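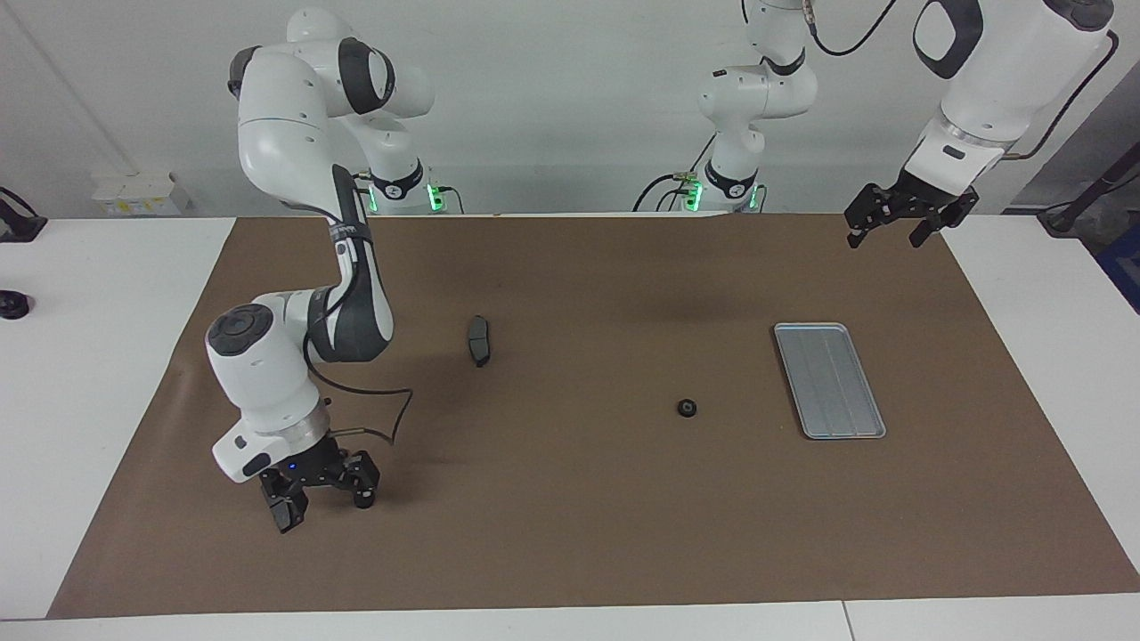
Ashraful wants to know why the arms wait so long between the tray and the next part, and whether visitors will stand there for it. He put it to me twice this morning, once by message and once at the bench. Fair point. The pause is in the routine we wrote in March and I never took it out.

05/04/2025, open day, bench notes

Doors at ten. Two-arm cell on the program as "sorting small parts", between the Vídalín talk and the Tetudov printer tour. Slots were supposed to be ten minutes. They ran closer to fifteen all morning because people ask questions while the arms are moving and you end up shouting over the compressor next door.

Setup for today: brown paper over the white tabletop, metal tray on the right half, the brake pad piece on the left, the small round black part near the middle. Paper is new this week. The bare top gave us glare under the ceiling lights and the part finder kept losing the edge of the tray. It still wrinkles along the edges. Tape didn't hold, try a heavier sheet.

Speed limit for the day is 200 mm/s on both arms. Safety sheet signed and in the folder. Stop button goes to whoever is talking, so the other person is free to reset the parts by hand.

Sign-in sheet at the front desk had 121 names by noon. Not all of them came to us. The first group was a school class and the teacher asked good questions, mostly on what happens if someone moves the tray while an arm is on its way to it. Answer: it goes to where the tray was. We showed them that on purpose and they liked it better than the normal run.

Questions that came up more than once, for whoever writes the handout:
– Do the arms talk to each other? (Same controller, one schedule. They don't negotiate anything.)
– How many cycles before the finger pads wear out? We change them at 1,000. Pellis asked for a number when they lent us the last set and that is the one we gave them.
– Can it pick up an egg. Every group. We should buy eggs or have a better answer.

Two faults. First one at 10:40, left arm stopped over the tray with a torque warning. Cleared it, reran, no repeat. I suspect the cable – it has more slack than I'd like – but didn't want to touch it with people standing there. Second was my own mistake, I loaded the Zelport demo file and the tray position in it is 40 mm off. Deleted it from the list so it can't happen again. Copy is on the shared drive if Zelport ask.

Back to the pause. Cut it by half over lunch and ran the afternoon that way. No misses that I saw, but I was talking for most of it and the log hasn't been read yet. Ashraful thinks it can come out altogether. I'd keep some of it for the round part, which tends to roll if the gripper closes early.

Monday: read the log, check the left arm cable, order paper. Return the extension lead to the Tetudov room.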